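The Prilline bedding set: pillow, duvet and cover in plain white

By Nuanchan Thongsuk
Updated August

We have been selling bedding at Cestine long enough to know that most people come in wanting a white bed, get talked into something with a pattern, and come back a couple of years later wanting a white bed again. The Prilline set is for them, and for anyone sensible enough to stick to their first idea. It is plain white all over, with no piping, no embroidery and no buttons where your feet go (the cover closes with a tucked flap, like an old-fashioned pillowcase), and it goes with whatever you already have in the room.

Let's begin with the pillow, as everybody does. It is a full, generous rectangle with enough filling to hold its shape when you sit up with a book, though it gives nicely once you lie down. The filling is a soft hollow fibre, so it can go in the machine on a gentle cycle, and I would dry it slowly with a couple of clean tennis balls thrown in to stop it going lumpy. The case is a smooth cotton with a thread count of 400. We tried a crisper weave first and I liked it very much, but Robel Abdella, who does our buying, kept saying it rustled, and after a week of sleeping on it I had to agree with him.

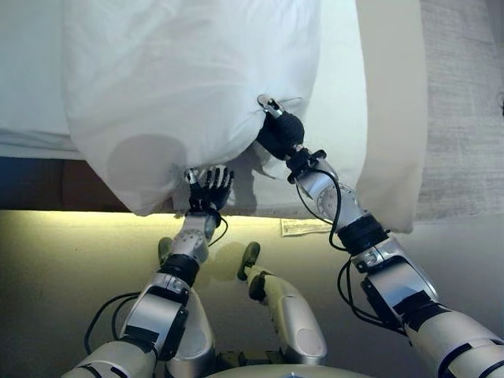

The Prilline pillow in its smooth white case.

If you are used to a very flat pillow, do give this one a few nights before you make up your mind. It settles a little, and a good shake in the morning brings it back. We also do a slimmer version for people who sleep on their fronts, and you can swap one for the other within the month as long as the case is still in its wrapper.

Now, the duvet. I do like a duvet with a proper overhang, one that comes well down over the side of the mattress, so that two people can share it without any tugging in the small hours. Ours is cut on the wide side for exactly that reason. It has a light filling that drapes softly, and the cover is fine enough to let a bit of light through where it hangs, so it looks lovely with a lamp or a low light nearby. If your bed has a dark base the white hangs very prettily against it, and if the base is nothing much to look at, well, you will be seeing a good deal less of it!

To make the bed, lay the duvet across the mattress first and walk round it, evening up the sides a fold at a time. Take hold of the edge and lift it before you pull, which lets the air in underneath and saves you smoothing out the creases afterwards.

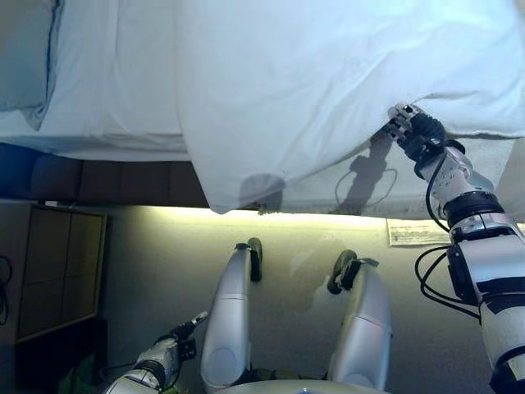
Sizes, washing and what comes in the box

The set comes in double and king. Both include one duvet, one duvet cover and two pillows with their cases, and the fitted sheet is sold separately, as so many people already have one they like. The double is £294 and the king is £332. Spare pillowcases can be bought in pairs at any time, and we keep the white the same from one batch to the next so that new ones won't look odd beside the old.

Wash the cover and cases at forty degrees with like colours, and leave out the fabric softener, as it coats the cotton and makes it feel a bit greasy after a while. A warm iron while the cotton is still slightly damp gives the best finish, though I will admit I only ever iron the pillowcases and the top third of the cover, that being the part that shows.

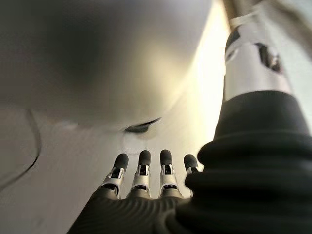

The duvet itself shouldn't need washing more than once or twice a year if you air it regularly. Throw it back over the foot of the bed in the morning, open a window, and leave it alone until you've had your breakfast. Should it need a proper clean, most launderettes have a drum big enough for the king.

If you would like the same cotton in something warmer than white, our Strand range has it in oatmeal and a soft grey, and the Nomero blanket is a good weight for laying across the end of the bed in winter. We have sold roughly 1000 Prilline sets so far, and the question we are asked most is whether the pillows can be bought on their own. They can, singly or in twos, and Robel keeps a few behind the counter for anyone who would like to try one before ordering.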